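Search this book
Search

Contents Preface Units Glossary Index

Chapter 7
Sorting Paper and Packaging Waste by Hand
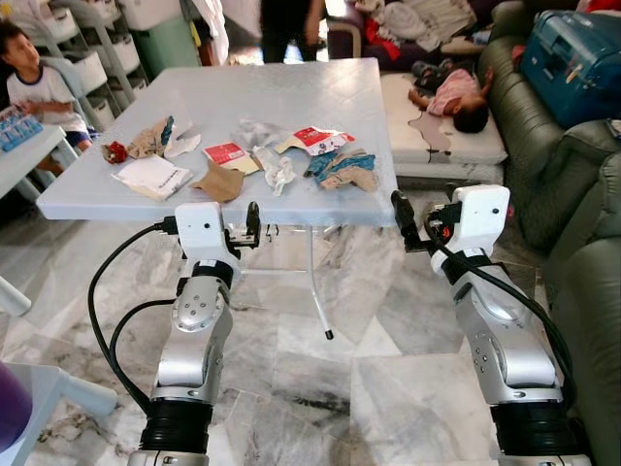
7.1 Scope of the Chapter

Mixed light waste is the fraction left after food, glass, metal and rigid plastic have been taken out. In homes and small offices it consists mainly of wrappers, tissue, envelopes, carton pieces and scrap paper. The individual items weigh little, take up a large volume for their weight, and differ in composition more than their appearance suggests. A folded envelope, a torn flap of printed card and a clear film wrapper may leave the same wastebasket and still belong in three separate streams.

This chapter treats the sorting of such waste on a flat table at the point of collection. Section 7.2 defines the material classes. Section 7.3 covers the layout of the table. Section 7.4 gives the standard procedure, and Section 7.5 deals with composites, which cause most of the errors. Mechanical sorting is left to Chapter 9.

After completing the chapter, the student should be able to:
– assign a light item to one of five classes by sight and touch;
– prepare a table so that items do not hide one another;
– state the effect of crumpling on identification;
– fill in a sorting sheet in the Wurik format.

7.2 Material Classes

Class A, plain paper. Uncoated sheets and scraps, white or tinted, including torn pieces. Light printing doesn't change the class. Envelopes are placed here if they have no plastic window.

Class B, board and kraft. Printed carton, packaging flaps, brown kraft paper and corrugated pieces. Red-and-white printed cardboard and a torn piece of kraft look very different on the table, but both are entered as B. The printed face is turned down and the reverse is checked for a plastic layer. If one is found, the item moves to Class D.

Class C, film. Transparent or printed plastic wrappers with no paper content. Clear film is the item most often missed. On a pale tabletop a crumpled transparent wrapper has almost no visible outline, and the sorter should sweep the surface with a flat hand before recording the table as cleared.

Class D, composites. Paper joined to plastic or foil. Many brightly printed wrappers fall in this class.

Class E, reject. Tissue, napkins and anything soiled. Tissue is paper, but its fibers are short and it is usually contaminated. A clean white tissue is still entered as E under the Wurik rules. The Ciltia rules differ on this point (see Table 7.4).

7.3 The Sorting Table

The table should be light in weight, smooth and easy to wipe. A light gray plastic top is suitable for most work. It gives fair contrast with kraft and printed board, poor contrast with white scrap, and very poor contrast with clear film. Where film makes up a large part of the load, a dark mat is laid over the surface.

Items are spread in a single layer with a gap between neighbors. Overlap is the main cause of misreading: a small scrap under a carton piece will follow the carton into Class B. No more than 20 items should be on the table at one time. The floor under the table should be hard and free of rugs, as light pieces drift off the edge and must be easy to find.

7.4 Standard Procedure

1. Wipe the top and let it dry.
2. Tip out a small portion of waste and spread it by hand.
3. Remove Class E items first.
4. Remove board and kraft, largest pieces first.
5. Open each crumpled item far enough to see both faces. A crumpled wrapper shows only part of its print and may hide a paper edge.
6. Separate film from composites by the tear test (Section 7.5).
7. Collect the remaining plain paper.
8. Sweep the surface for clear film and enter the counts.

In the Đinh exercise at the end of this chapter, 3768 items were sorted by this procedure and the counts are given in full. The student is asked to work out the error rate for each class before reading the discussion.

Related sections
6.4 Weighing Light Fractions
7.5 The Tear Test
7.6 Exercise: The Đinh Count
8.1 Baling and Storage
Appendix C: Ralotico Sorting Sheets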